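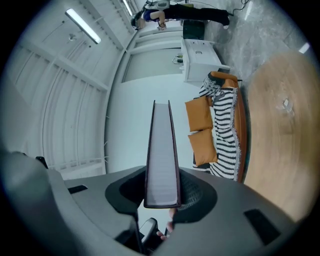
5. Putting the sitting room back in order

Use this section at the end of the day, or whenever the sitting room at Wullis is being handed over to somebody else. It covers the coffee table, books and cards, the sofa, and the white drawers. The kitchen is in section 6 and bedding is in section 7.

You will need:
a soft dry cloth
a second cloth, wrung out well
the upholstery brush
the tray for small things

5.1 Before you start

1. Put the ceiling lights on, even in daylight. Small things are hard to find on the floor without them.
2. Move any cables away from where you will be walking. Lay them along the wall and don't run them under the throw.
3. Pick things up off the floor before you brush the sofa, and vacuum last of all.

Caution: do not leave the kettle switched on at the wall while you are dusting the top of the white cabinet. Unplug it first and let it cool.

5.2 Books

1. Collect the books from the table, the sofa and the chair. Look behind the cushions as well.
2. Close each book fully and check that no page has folded over. Take out anything used as a bookmark and put a slip of plain paper in its place.
3. Wipe hard covers with the dry cloth, working from the spine outwards. Don't use the damp cloth on covers, and keep both cloths off the page edges.
4. Stand hardbacks upright with enough beside them to keep them straight. Lay paperbacks flat.
5. Big books that won't stand under a shelf go flat on their own, with nothing on top.

Note: a book that has got wet should not go back with the others. Stand it on end with the covers slightly open, out of the sun, and leave it until the pages feel dry all the way in. The store cupboard is not suitable for this if the dial inside reads over 62 per cent.

5.3 Cards and small things

The picture cards belong to the Bevunine set and go back in its box. Other loose bits go on the tray first and get sorted afterwards.

1. Clear the middle of the coffee table and set the tray down there.
2. Slide each card to the edge of the table and lift it by its sides. Digging at a corner with a fingernail splits the card, and a split corner can't be mended.
3. Turn the cards the same way up before boxing them. They don't need to be in any order.
4. Put caps, counters and anything of that size on the tray. Check the seat of the black metal chair and the low shelf by the door, which both tend to collect things.
5. Sort the tray. Parts of a game go back in the game. Rubbish goes in the bin. Anything you can't place goes in the top drawer of the white cabinet, in the envelope marked Moldovan, and is looked through on Sunday.

Caution: if small children are coming, do steps 4 and 5 before they arrive and check under the sofa with a torch.

5.4 The coffee table

1. Wipe the top with the damp cloth, following the grain, then go over it with the dry one straight away.
2. Do the rim as well. On an oval top it is easy to miss the part nearest the sofa.
3. For rings left by cups, use a little Staltitness on the dry cloth and rub lightly. Leave it for 30 minutes with nothing on it, then buff.
4. Put the table back in front of the sofa with its long side facing the seat. Leave enough room for someone to sit down without turning sideways.

Note: lift the table to move it. Dragging loosens the legs. If it already rocks, see 5.7.

5.5 The sofa, the throw and the cushions

1. Take off the cushions and the throw.
2. Brush the seat towards you, then the arms, then the back. The orange shows fluff badly, so brush it each time even if it looks clean.
3. Shake the black and white throw outdoors. Hold it by the knitted part and never by the fringe.
4. Lay the throw over the seat and let the front hang down. It doesn't have to be straight, but the fringe should stay off the floor where people walk.
5. Stand the two mustard cushions against the back, one to the left of the middle and one to the right. The navy cushion with the zigzag trim goes by the left arm.
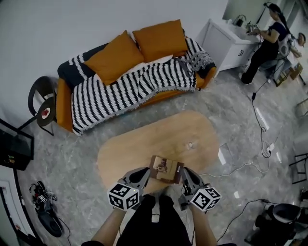 Ivar Ljungberg would sooner have the throw folded over the back, because it slides off the seat every time someone gets up and he is tired of pulling it straight again. Either way is fine while you are staying — put it back over the seat when you hand over. If it slides a lot, tuck the back edge into the gap behind the seat, a hand's depth and no more.

Washing the throw: 30 degrees, wool programme, on its own. Dry it flat over the rack. It is heavy when wet and will stretch if it is hung by one end. The cushion covers can be washed the same way if they have a zip. If there is no zip, sponge them.

5.6 The white drawers

1. Empty the drawer you are working on completely before wiping it out.
2. Put heavy things in the bottom drawer and papers in the top one.
3. Close each drawer before opening the next.
4. Wipe the panelled fronts with the damp cloth, and get into the corners of the panels with a cotton bud — dust sits there and goes grey.

Caution: never pull out two full drawers together. The whole piece can tip forward.

5.7 If something is wrong

Table rocks: turn it over on a blanket and tighten the legs by hand, then a quarter turn with the key. Don't force it.
Drawer sticks: rub a candle end along the runners.
Card missing: look inside the books first, then down the sides of the sofa seat.
Stain on the sofa: blot it with a dry cloth, do not rub, and tell Deepak Khurana the same day. Leave the spot uncovered until he has seen it.
Ceiling light flickers: switch it off at the door and leave it off. Do not take the tube out yourself.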